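Notebook, October, bedroom set, second week of collecting 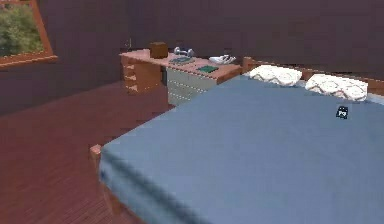 Started just after nine this morning and got through far more than I expected, so I'm writing it up over lunch while it's still fresh (my notes from last time were so thin that poor Naima had to ring me to find out which folder was which).

The aim for this batch is still 4000 good episodes across all the rooms in the simulator, with the bedroom giving us 540 of them. We had 300 bedroom ones saved before today. Tshepo Naidoo went through those yesterday evening and was very kind about them, but his main point is fair: far too many are "pick up the thing on the bed and put it on the desk", and the learner will get terribly good at that one journey and hopeless at anything else. He'd like more that begin and end on the desk, and more where the instruction names an object by where it is, without its colour. "The thing beside the dumbbell" and so on.

So I rewrote the task list before touching the controllers. New ones, in the order I tried them:

Move the green item to the other end of the desk. Easy, and a nice warm-up.

Put the little brown box on the bed. Fine, though the box sits well back and I kept brushing the dumbbell on the way in. I kept two of the brushes, as they recovered cleanly, and binned the rest.

Lift the dumbbell and set it down nearer the front edge. Horrible! The grasp slips off the bar if you come in at any sort of slant, and I lost most of an hour to it. Going straight down and waiting a moment before lifting is much better. Naima Soliman says the friction value for it came over from the old Doltach set and was never looked at properly, so she's going to check that before anyone records more of these.

Pick up the small black object from the sheet and put it on a pillow. The pillow surface is lumpy, so the object sometimes settles at an angle and the success check says no when any sensible person would say yes. I've marked those as "ask" for now — please don't delete them, Tshepo, until we've agreed what counts as resting.

A word about the start positions, as it'll matter to whoever takes over from me. The randomiser is only shuffling the desk things by a very small amount, and after a morning of it I could have done the reaches with my eyes shut. I'd like us to widen it, and to let one or two objects begin on the floorboards as well. The Lustell kitchen does this already and the episodes from it look so much more varied. The wall colour and the bedding should change too, if it isn't a great nuisance to set up.

Small troubles: the left controller drifts when it's been on for a long stretch. Putting it down flat for a minute sorts it out. The recorder also dropped 4 episodes without saying a word, all of them just after I'd changed the task text, so I now wait for the counter to tick over before I start moving. Slower, but I haven't lost one since.

To do this afternoon: more desk-to-desk, leave the dumbbell alone, and write out three wordings for each task so we aren't feeding it the same sentence over and over. Naima has offered to do a set of wordings too, and hers are always better than mine (she writes the way people talk, and I write like a washing machine manual).

Still need to ask whether the Dreston people want the failed attempts kept in a separate folder or thrown in with a flag. I've been keeping them separate.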